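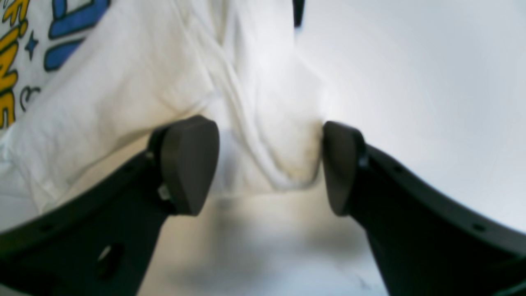

Une lectrice m'écrit que le bicarbonate n'a jamais rien blanchi chez elle, qu'elle en met des poignées entières dans le tambour depuis des années et que les t-shirts de son fils sont toujours de la couleur d'un vieux torchon. Elle ajoute, un peu fâchée, que je devrais arrêter d'en parler. Eh bien, elle a raison ! J'ai relu ma vieille page sur le linge blanc, et franchement il y avait du ménage à faire. Le bicarbonate, ça aide un peu pour les odeurs, c'est doux, ça ne coûte pas grand-chose, mais pour rattraper un coton devenu gris il ne faut pas compter dessus. Je reprends donc tout depuis le début, avec ce que je fais vraiment à la maison.

Pourquoi le blanc devient gris

Chez moi le coupable principal, c'était la lessive. J'en mettais trop. On se dit qu'un linge bien sale mérite une bonne dose, on remplit le bouchon jusqu'en haut, et le surplus reste dans les fibres avec la saleté qu'il était censé emporter. Le t-shirt sort de la machine un peu raide, un peu poisseux, et trois lavages plus tard il est gris perle.

Pour savoir si vous en êtes là, mettez un t-shirt propre dans une bassine d'eau chaude, sans rien d'autre, et remuez-le avec une cuillère en bois. Si l'eau mousse ou se trouble, vous avez votre réponse. La première fois que j'ai essayé, j'ai eu de quoi laver la vaisselle.

L'autre coupable, ce sont les mélanges. Le petit pyjama bleu clair « qui ne déteint pas », les chaussettes grises, le torchon à rayures rouges... Rien ne vire d'un coup, alors on recommence, et le blanc s'en va tout doucement. Maintenant j'ai un sac à part pour les blancs, suspendu derrière la porte de la salle de bains, et je ne lance la machine que quand il est plein.

Et puis il y a l'eau. Quand nous avons emménagé au hameau de Selley, j'ai cru que ma machine était en panne tellement tout ressortait terne. C'était le calcaire. Si votre bouilloire blanchit au bout de quelques jours, votre linge prend la même chose. Regardez le dos du paquet de lessive, il y a presque toujours une dose pour eau dure et une pour eau douce (je ne l'avais jamais lu, j'avoue).

Le grand trempage

Pour les cotons blancs très ternes, je prends du percarbonate. Attention, pas de laine, pas de soie, et je ne le tente pas non plus sur un t-shirt avec un dessin imprimé auquel on tient.

Il faut de l'eau chaude, 40 degrés au moins, sinon il dort au fond de la bassine. J'en dissous une bonne cuillère à soupe par petite bassine, je mélange bien, et seulement après je plonge le linge. Je laisse toute la nuit. Le matin l'eau est d'un jaune assez parlant ! Ensuite, machine normale, avec une demi-dose de lessive, et un rinçage supplémentaire si l'appareil le propose. Ma vieille Dahlgren a un bouton pour ça que j'ai pris pendant des années pour le départ différé.

Mettez des gants, la poudre dessèche les mains et pique les yeux. Ne fermez pas le trempage dans un récipient hermétique, il dégage du gaz. Et surtout, surtout, jamais d'eau de Javel avec du vinaigre ni avec un autre produit, même « juste un fond ». C'est dangereux, on n'insiste jamais assez là-dessus.

Les auréoles jaunes sous les bras

Le grand classique. La Javel les fait souvent jaunir davantage, alors laissez-la dans le placard. J'ai deux méthodes selon l'âge de la tache.

Si elle est récente, je retourne le t-shirt, je mouille l'envers et je frotte au savon de Marseille, ou au pain de savon Hernis que j'achète à la droguerie (il sent un peu la cave mais il mousse bien). J'attends une demi-heure et hop, en machine.

Si elle est ancienne, et que le tissu est devenu cartonneux à cet endroit, je tamponne d'abord avec du vinaigre blanc, je laisse agir une heure, je rince à fond, puis trempage au percarbonate comme plus haut. Il faut parfois s'y reprendre à deux fois. Et parfois ça ne part pas du tout, ce sera un t-shirt pour peindre la grille du jardin.

Petite habitude qui change beaucoup de choses : laisser sécher le déodorant avant de s'habiller. Chez nous c'est devenu une consigne affichée sur le miroir, avec un succès variable.

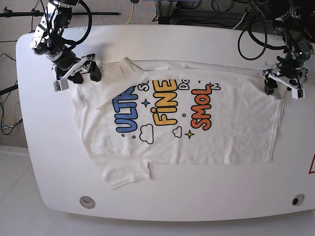 T-shirt blanc à manches courtes, une manche rabattue.

Sécher sans déformer

Je secoue chaque t-shirt en sortant de machine, deux coups secs en le tenant par les épaules. C'est bête comme chou et ça m'épargne presque tout le repassage. Ensuite je le suspends par le bas, à l'envers, avec les pinces sur les coutures des côtés. Les marques de pinces en haut des épaules, c'est affreux, on dirait qu'on a oublié le cintre dedans.

Le soleil est le meilleur ami du coton blanc, profitez-en. Dès le mois de mars je ressors l'étendoir, quitte à tout rentrer en courant à 16 heures parce que ça se couvre. En hiver, dans la maison, il me faut environ 24 heures pour qu'un t-shirt épais soit sec jusque dans l'encolure, et je passe toujours le doigt dans la couture du col avant de ranger. Un col encore humide au fond d'une armoire, ça sent le renfermé en deux jours et toute la pile y passe.

Le sèche-linge, je m'en sers pour les serviettes. Pour les t-shirts, il rétrécit les miens en longueur et je finis avec le nombril à l'air. Si vous n'avez pas le choix, programme doux, et sortez-les à peine humides pour finir à l'air libre.

Plier, oui, mais comment ?

Je ne suis pas une fanatique du rangement, je vous préviens. Mais un t-shirt plié sur une surface dure se tient mieux qu'un t-shirt plié sur le lit, ça je l'ai vérifié mille fois. Le matelas s'enfonce, on tire de travers, et le pli du milieu finit en diagonale.

Je pose le t-shirt devant contre la table, je lisse avec le plat de la main en partant du col. Je rabats un côté vers le centre avec sa manche, je reviens avec la manche pour qu'elle ne dépasse pas, et pareil de l'autre côté. Ensuite le bas remonte vers le col, une fois, et encore une fois si le tiroir est petit. Pour les rangements debout, je termine en trois, le paquet tient tout seul.

Mon carton de gabarit, c'est le fond d'une boîte d'archives Stindent que j'ai découpé au cutter. Il est moche et corné mais toutes mes piles ont la même largeur, et même les enfants arrivent à s'en servir (quand ils veulent bien). Limitez la hauteur des piles, par contre. Au-delà de 12 t-shirts, chez moi, celui du dessous n'a plus vu le jour depuis l'été précédent et il a pris un pli qu'il faut repasser à la vapeur.

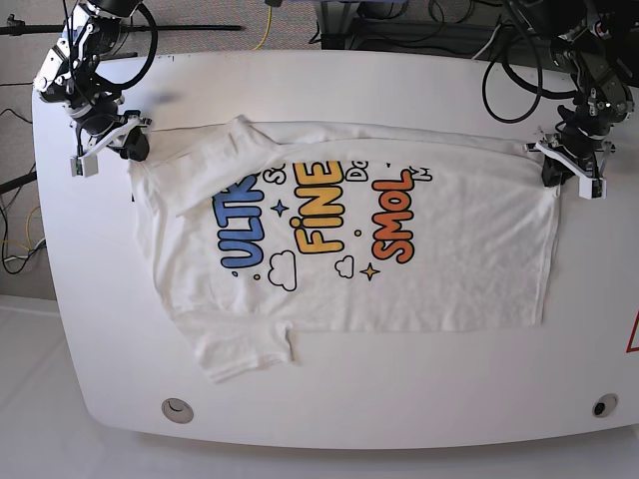 Ranger le blanc pour longtemps

Les t-shirts d'été que je ne porte pas de l'hiver, je les range propres, toujours. Une tache invisible en octobre sera jaune au printemps, surtout la transpiration et le jus de fruit. Pas d'adoucissant au dernier lavage non plus, il laisse un film.

J'évite les sacs plastique et je mets tout dans une vieille taie d'oreiller en coton, fermée avec un ruban. Contre les mites, de la lavande si vous aimez l'odeur, mais sur du coton propre je n'ai jamais eu de soucis. Évitez le contact direct avec une étagère en bois brut, elle peut laisser des traces brunâtres. Un morceau de drap en dessous et on est tranquille.

Quand c'est vraiment fichu

Il y en a qu'on ne rattrapera pas. Les miens deviennent des chiffons à vitres (le vieux coton usé est incomparable, bien meilleur que ce qu'on achète), et je découpe les ourlets en bandes pour attacher les tomates. Gardez aussi les morceaux du dos, sans couture, pour cirer les chaussures.

Ma page en est à 111 commentaires et je les lis tous, même les fâchés. Pour les taches de rouille et de stylo, on me demande souvent, mais je n'ai pas encore essayé assez de choses pour en parler. Si vous avez une recette qui marche sur l'encre sans faire un trou dans le tissu, écrivez-la en dessous, j'ai une chemise sous la main qui n'attend que ça.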